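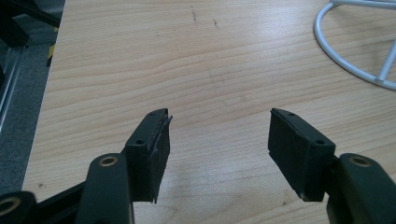
How many demos do we need for each task before the first training run? One hundred good ones, and bad ones don't count toward it.

Monday, morning session. Emilian Matei on the gripper, me on the log.

Padding on the left finger is peeling off the inner face, worst at the top. Right one looks mostly intact, a bit worn. Both to be redone before the next session so the two sides match. Saadet Çınar has the foam; ask her which glue, the last one was poor.

Got to 52 on the Cumano task (pick up cup, set it on the saucer). Threw out 2 where Emilian started moving before the recording did. Those are marked in the log, don't delete the files.

Things to keep the same from now on:
Start with the fingers open, over the desk, and hold still for a breath.
Close slowly. The fast grabs from last week all came out blurred.
Put the cup somewhere new each time. Emilian kept going back to the same spot by habit, and I did the same when I took a turn.

Glare on the desk is strong. Saadet wants some demos in that light and some with the blind down. Fine by me, but write down which is which. I forgot for the early ones and will have to sort them by eye.

Jeltora export stopped at file 1995 again. Restarted it and it went through. Not looked into yet.

After lunch: new pads, then carry on from 52. Hirkex task waits until Cumano is full.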